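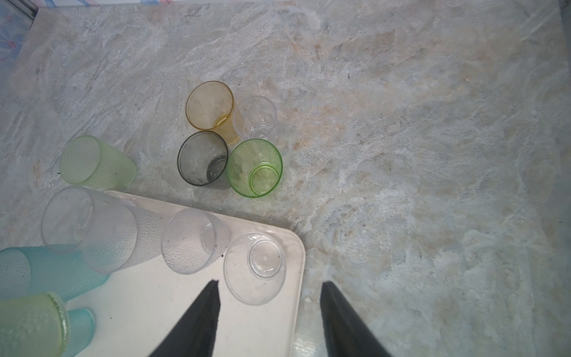 Learning Danish one wrong preposition at a time

December 2018

I have now been learning Danish for long enough that people have stopped being impressed and started asking to hear some.

My teacher, Lærke Briem, set us homework in June: write down every preposition you get wrong until the holidays. I bought a notebook for it. I am on the second notebook. The tally stands at 183, and I stopped counting the ones I mumbled.

The trouble is "på" and "i". My textbook says one means "on" and the other means "in", and then spends the next chapter taking it back. You are "i" a country but "på" an island, unless the island is also a country, at which point you are expected to just know. You are "på" work and "på" vacation, as if both were kinds of furniture.

I tried flash cards. I made 115 of them, with the verb on one side and its preposition on the other, and got quite good at the cards. Then Poul Nørgaard from the conversation group asked me what I was waiting for, meaning the bus, and I told him I was waiting "for" it, which he heard as a very confident piece of English.

What has helped a little is learning the whole chunk and refusing to look inside it. "Vente på bussen." No parts, no logic, just a noise I make at bus stops. Kolbrún Bech, who came to Danish from Icelandic and has an unfair head start, says she did the same with English, and that she was well into adulthood before she noticed "by the way" had a "way" in it.

My own language is no better, of course. I tried explaining to Poul why we get in a car but on a bus, and heard myself say something about standing up. He wrote it down. I feel bad about that.

Lærke wants a short essay next, on any topic, 2000 characters. I've picked my apartment. Almost everything in it is on, in, or under something else, so I may need a third notebook.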